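Print this page | E-mail this page
Reading time: 3 minutes
Last updated: 7 February 2018

Workshop notebook – kitchen bench, plating and reheating

Continuing from the page on cold plates. Bench wiped down, microwave pushed back to the right-hand corner, extension lead re-routed behind it so that the door opens fully. The lead had been catching on the foot of the oven and the door stopped short at a bit over half way.

Plates first. We have two kinds left, the plain round Ultmont and the large white one with the faceted rim. I prefer the faceted one for anything with leaves. The flats on the rim give a repeatable orientation, so a plate can be put down the same way each time by lining one flat up with the table edge. The round ones drift and the notes then disagree about which side is 'top'. Mass of the faceted plate, dry, 400 g on the Gurnell scale. I have written this inside the cupboard door as well, as the last figure got lost with the old notebook.

Leaves. Outer leaves are too stiff at the rib and rock when set down. Inner leaves sit better but are small. Best compromise is the second or third layer, rib trimmed flat with the short knife, then laid curly side up near the far edge of the plate. Placed in the centre they get in the way of everything that follows, so the leaf goes down first and stays at the far side. 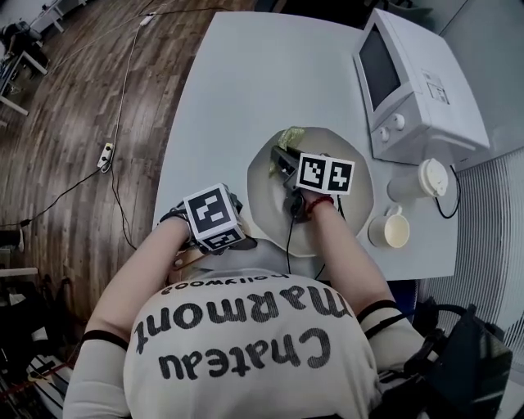

Leaf off before any reheating. Arnel Quiambao tried it both ways last week and the leaf left on came out limp and stuck to the glaze, with a green mark that needed a scourer. His note in the margin says 'do not repeat', and I agree.

Microwave. Two knobs, power and timer. The timer is clockwork and reads short at the low end. Against a stopwatch, with the pointer set to 4 minutes, it rang at 264 s on the first run and 261 s on the second. Set to 5 minutes, 307 s. So the error is worse at the shorter setting, and I would not trust it at all below 2 minutes. For short runs use the stopwatch and open the door by hand. Always turn the timer past the halfway mark and back again to the setting, otherwise the spring does not seem to take up properly.

Door seal looked over, no crumbs. Turntable ring lifted out and washed, it had a flat spot of dried sauce under one roller, probably the source of the knocking Arnel reported. Quiet since.

Table. The white top shows every drip, good for us, but it stains from beetroot within the hour. Morkden spray takes it off if left to stand. The Sepúlveda paste also works but dulls the finish – keep it for the sink.

Clearance between the plate and the oven needs fixing. With the faceted plate near the middle of the table there is room to swing the door, but anyone working from the near side has to reach well over to get at the far rim. Moving the plate closer helps the reach and makes the door easier too. I will put a strip of tape down for the near flat and try it there for a few days before marking it permanently.

To do:
– tape line for plate
– replace short knife, tip is bent
– more lettuce, the open head is going brown at the base
– repeat timer check at 3 minutes, three runs
– ask Arnel whether the second Gurnell scale came back in May or is still out

Bowls next.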